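Course materials / Robotics / Teaching by demonstration

Notes for Lecture 6: Recording with the hand-held gripper
Ognjen Berisha, Sustevstead

Last time we talked about remote control, where the operator moves the robot arm from a distance with two handles. It works, but it is slow. In the Dolletti exercise a new student needed 60 minutes before the first usable recording. Today we look at the other way: the person holds the gripper in the hand and does the task directly, and no arm is present during recording.

What we record is simple. The camera on the gripper sees the two fingers and whatever is in front of them. From the video we later compute the path of the hand and the opening of the fingers. The robot must learn from this view only, so please think always what the camera can see — your own eyes see much more.

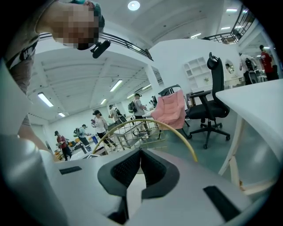
Fig. 6.1. View from the gripper camera, with the finger pads close to a wire basket.

Thin wire is a difficult object. The background shows through the grid, and a large hall with people in it gives the model many things which have no relation to the task. We do not clean the background. If all recordings are made in one quiet room, the policy will learn the room also, and it will fail in the next one.

Rules for your recordings:

- Start each one with the fingers open.
- Move at an even speed. Fast turning of the wrist makes the path hard to compute.
- Keep the fingertips in view, also when you reach into something deep.
- If you make a mistake, finish the movement and mark the recording as bad. Do not repair it in the middle.

The Spahić set, which you will use in January, has 2,400 recordings. After checking, 185 were removed, most of them for lost tracking.

Reading before next lecture: the Boltaston report, sections two and three. Bring one written question — short is fine.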